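Good Practice | Bench Notes

The new rulebook for two-arm cells is out, and it is short!

If you only read one thing from us this January, please make it the shared cell rules. Version two went up on the Kudisen wiki on Tuesday, and it comes in at 748 words, down from a first draft of 3,166. Paraskevi Bakalis did most of the cutting. She took a pencil to every sentence that told people to "exercise appropriate care" and asked what a person standing at the bench was supposed to do with it. Most of those sentences are gone now, and I don't miss a single one.

For newer readers: we have been running small tabletop cells with a pair of arms working over the same patch of floor for a good while, and every team had its own habits. The Fliver people parked their arms folded back. The Kidico people left them wherever the last run ended. Both groups had reasons and both groups were sure the other one was being reckless (I have read the email thread, all of it, and I would like that evening back). The new rules pick one way and stick with it.

So what's in there?

The biggest change is the handover zone. Any spot both grippers can reach now counts as shared space, and only one arm may enter it at a time unless the task is written up as a two-handed one. Two-handed tasks need a short note in the log before the first run: what is being held, which arm lets go first, and what both arms do if one of them loses its grip. Three lines is plenty. Makis Karamanlidis wrote his on the back of a packing slip and then typed it up, and it is still the best one we have.

Speed comes next. The first 60 runs of any new task are done at the slow setting, with a person at the stop button the whole time. Not across the room with a coffee, please. After that the team can ask for the normal setting, and someone from a different team signs it off. This was the part I expected people to fight over, and they mostly didn't. A few folks at Vermeulen had been doing it already and said the slow runs were where they found their worst mistakes, so we borrowed the idea with their blessing.

Then there's cable routing, which gets its own page and deserves it. Cables that travel with an arm have to be fixed to the link, with enough slack at each joint that the arm can go through its full range without pulling. You check this by hand with the power off, one joint at a time, and then again after anyone swaps a gripper. Ties get trimmed flush. If a cable has to leave the arm and cross open floor, write down where it goes and run the other arm through its path slowly before you start. It sounds fussy. I did it on our own cell last week and it took less time than finding the right screwdriver.

I'm especially fond of the section on soft and floppy things. The old guidance was written as if every object were a nice stiff block, and anybody who has tried to get two grippers to sort out a bit of tubing knows how far that gets you. Loops catch. A loose lead can snag on a fingertip and come along for the ride, and headphones have a habit of swinging open just when you've got hold of one side. The new rule asks you to start every run with bendy items in the area the arms can see and reach, to keep leads away from the bases and rails, and to stop the run if anything gets wrapped around a link. You stop first and untangle second, with the arms powered down. No reaching in between moves, even if it's "just the one loop." 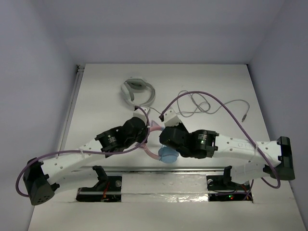 There was a good long argument about whether spare items could stay on the floor during a run. Paraskevi wanted the floor cleared every time. Makis pointed out that half our tasks are about picking one thing out of a muddle, and that a tidy floor would teach us very little. They settled on a rule I really like: anything on the floor has to be on the task list, even if the arms aren't meant to touch it. If it's there on purpose, write it down. If you can't say why it's there, take it out.

Electronics bays got some attention too. Where boards sit in openings under the work surface, the team has to do a quick look before each session for dropped parts and loose wires, and nothing goes in or out of a bay while the arms are live. Status lights are handy but they don't count as a check. Covers are recommended for now and will be required in the next version, once we've agreed on a design that doesn't cook the boards. If you have opinions about airflow, Makis wants to hear them, and he means it.

A few small things that are easy to miss:

Labels on motors stay readable. If one is peeling, replace it before the next session and note the new one in the log.

Left and right are always named from the operator's side of the bench. Yes, always. We had two logs from the same afternoon that disagreed about this and it took three people to work out which arm had been serviced.

Logs are kept for 900 days. The old rule said "a reasonable period," which one team took to mean until the notebook was full.

Visitors can watch from outside the marked line. They can't hold the stop button, even if they ask very nicely.

Now for the part where I ask you for something. The rules are live, but the comment page stays open through the end of the month, and we'd love notes from people who have tried them on a real task. What slowed you down? Which rule did you have to read twice? Paraskevi is reading everything herself, and she has promised that for every sentence added she will try to take another one out. Short comments are great, and so are grumpy ones.

We'll also be holding a walk-through at the Kudisen bench at 2 p.m. on the day of the next group meeting. Bring a task you're stuck on and we'll write the two-handed note for it together. There's room for five or six people around the table, so drop Makis a line if you're coming, and tell him what your arms will be holding.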